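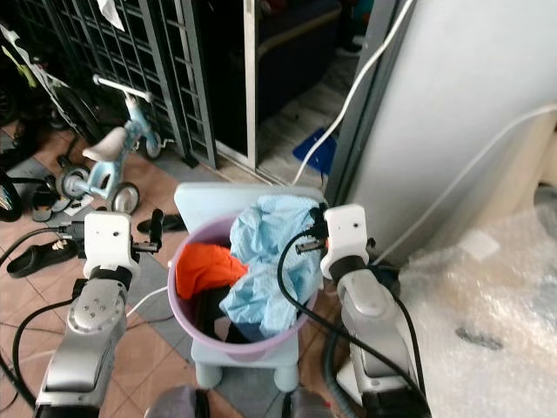
4.2 What People Do While the Beans Are Cooking

We now turn to the part of the diaries that surprised us most, and that we have enjoyed talking over more than any other. When we first planned the study we thought of slow cooking as a kitchen matter: the soaking, the salting, the choice of pot, the question of when to add the onion. The diary form had a small box at the bottom labeled "anything else going on," and we very nearly left it out to save space on the page. Rowena Tan argued for keeping it, and we are grateful to her, for the 31 households in Wedholm and Lawal filled that little box with more care than almost any other part of the form, often running over into the margins and, in a few cases, onto the back.

In all we received 1,288 diary entries. Of these, 136 described a pot of dried beans cooked from start to finish at home, and it is these that we draw on here. Entries for canned beans, or for beans cooked by a relative elsewhere and brought over, are taken up in Section 4.4, along with the rather lively disagreement over whether a reheated pot should count as cooking at all.

The first thing to say is that very few people stayed in the kitchen. They started the pot, brought it up to a boil, turned it down, and then went off to do something else within earshot. Within earshot turned out to matter a great deal. Several cooks told us that they listened for the lid, and one woman in Lawal wrote that she could tell from the next room whether the water was getting low (she did not say how, and when we asked her later she laughed and said it was a matter of knowing your own pot). The tasks people chose for this time were ones that could be put down at once and picked up again without any harm. Folding and sorting laundry came up again and again (Figure 3 shows a bucket of laundry on a small stool), and so did mending, watering plants, paying bills and calling a sister. Tasks that needed an unbroken stretch of attention, such as helping with homework or anything involving a ladder, were mostly saved for another day.

We had expected people to describe this as waiting, and to find it a bit of a burden. Some did, and we don't want to brush their feelings aside. A father of three in Wedholm wrote "beans again, stuck in the house" on four separate entries, each time with the same underlining. But the more common tone was a gentler one. People wrote about the pot as something that gave a shape to the afternoon. One entry, from a retired bus driver, reads in full: "Put the beans on. Did the shirts. Beans not ready. Did the socks. Beans ready." When Chiamaka Bako read it aloud at one of our coding meetings we all agreed to keep it as a reference point for what we came to call paired time, meaning a stretch in which a slow kitchen task and a light household task are carried along together, each one giving the cook a reason to get up and look at the other.

Paired time was easiest to see in the June entries. The weather was warm, windows were open, and many cooks moved the whole business to the early morning so that the stove would be off before the heat of the day. Here the pairing was quite fixed - the same chore beside the same pot, week after week - and cooks who were otherwise relaxed about recipes could be firm about the order of things. In the cooler months the pot was put on later and the company it kept was more mixed, with baking, letter writing and, in one household, the tuning of a guitar.

Season also had a bearing on how the cooks judged that a pot was done. We had given no instructions on this point, and the entries show a pleasing range of methods: pressing a bean against the roof of the mouth, blowing on a spoonful to see whether the skins curl, or simply asking whoever walked past. Olanrewaju Yusuf, who coded these answers, found that cooks who paired the pot with a chore were more likely to name the end of the chore as their signal to taste. The median gap between tastings in the paired entries was 38 minutes. We would not lean too hard on that figure, as people's clocks and people's memories are both a little loose, but it does fit with how they talked about it in person.

Finally, a word about what the diaries leave out. An entry was written by one person, usually the one who started the pot, and the help of others is probably undercounted. In the follow-up visits Naa Agyeman and Osaze Oyelaran often heard of a child who had topped up the water, or a neighbor who had turned off the burner on the way through, and none of this had been written down. A cook's own account of a quiet afternoon alone with the beans may well have had three or four other people in it. We have tried to keep this in mind in the next section, where we look at who eats the first bowl and where they sit to eat it.

We use cookies to help this site work and to understand how readers use it. By continuing to browse you agree to our use of cookies. Accept all | Manage settings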